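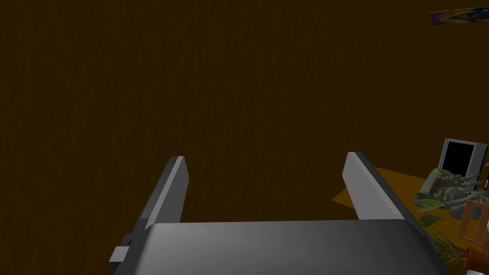 *Wrist view in the sim, gripper open, desk off to the right.*

Hi all,

The wrist view is rendering! I got it going Wednesday night at the shop in Drisville and I've been grinning ever since. The fingers come up from the bottom center the way Mutua wanted, spread wide with plenty of room between them, and you can see the corner of the desk past the right finger with the monitor and the leaves next to it. Most of the view is that big dark brown surface, so the arm needs to swing right before it has much to look at, but that's a start pose problem and I can fix it in the config.

Now to Mutua's message.

> On Wednesday, Mutua Nzioka wrote:
>
> Before you cut any more aluminum, can we agree on the camera mount? If it sits right behind the palm I worry we'll lose the bottom of the picture to the housing. Also, what are you using for finger travel? The Volero drawings say 68 mm and the printed ones I have here bind up well before that.

On the mount: you were right to worry. The palm housing runs along the bottom and we do lose a strip there. I can live with it, but I'd like to try tipping the camera forward 7 degrees before we drill the real bracket. It's one number in the Buzatu file (wrist_cam_pitch, near the end), so anybody who wants to play with it tonight, please do, and tell me what you like!

On finger travel: I used the full 68 mm from the drawings. If your prints bind, try running a bit of sandpaper down the rails – mine were awful until I did that, and now they slide beautifully. I'll bring my spare set in case yours are past saving.

Rendering speed is better than I hoped. My old desktop gets through 900 steps without complaining, and I left a 2000 step run going while I ate dinner. The log is in the shared folder under skukex/wrist if you want to poke around. The lighting is still dim over the brown part and I'd love help from someone who knows lights better than I do.

Still to do on my end:

- new start pose, farther right
- camera pitch test
- swap the placeholder finger pads for the rubber ones
- wire up the limit switch on the real gripper (I have the switch, I need the connector)

Does anyone have a spare 3-pin connector they could leave on the bench by the drill press? I'll be in after 6 most evenings.

Erick Kimaro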